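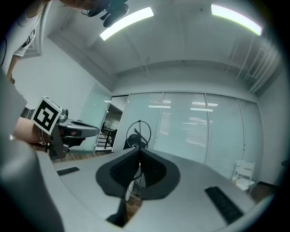 Washing a printed T-shirt by hand is one of those little jobs that sounds fussy and takes hardly any time, and I've grown rather fond of it over the years. All you need is a basin, a spoonful of mild soap flakes (I use Zurnia, whatever's cheap will do) and a free half hour. The water should be barely lukewarm, and the best thermometer is a bare forearm, like the one reaching in from the left there – dip the inside of it in, and if you notice any heat at all, add some cold.

3 min read
Home Laundry Mending Stains Contact

Step 1: Turn it inside out

Do this before it goes anywhere near the water. Black print on white cotton shows every crack, and most cracks come from the design rubbing against itself. Check the neckline while you're there and dab a bit of soap on any marks.
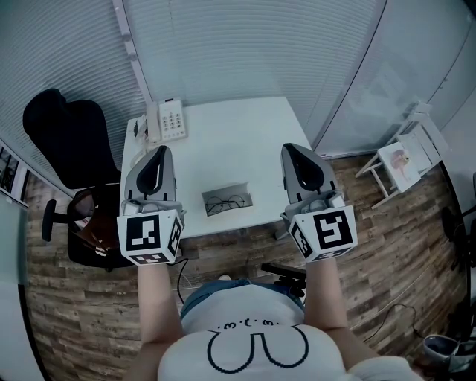 White tee with a black cartoon face, worn with denim shorts.

Step 2: Soak, then squeeze

Let it sit for ten minutes, then press it gently up and down. Please don't scrub the print, however tempting it is! Denim goes in its own basin, as even old shorts can let go of a bit of blue. Rinse until the water runs clear, roll the shirt in a towel and lean on it.

Step 3: Dry it flat

Spread a dry towel on a rack, or on the floor if you've no rack, with an old sheet underneath to keep drips off the boards. Pull the hem straight and leave it until morning.

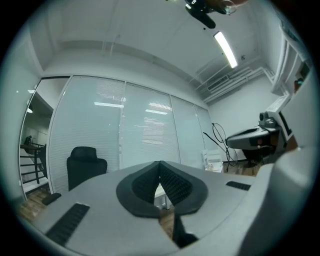
Ironing

Keep it inside out, cool iron, no steam. I lay a tea towel over the back of the print as well, though my sister thinks I'm daft.

Comments (3)

mossybank: Does this work for glittery prints too?

teapot70: I've always used shampoo, smells lovely.

Hallway Heron: Mine took two nights to dry in June, so mind the damp.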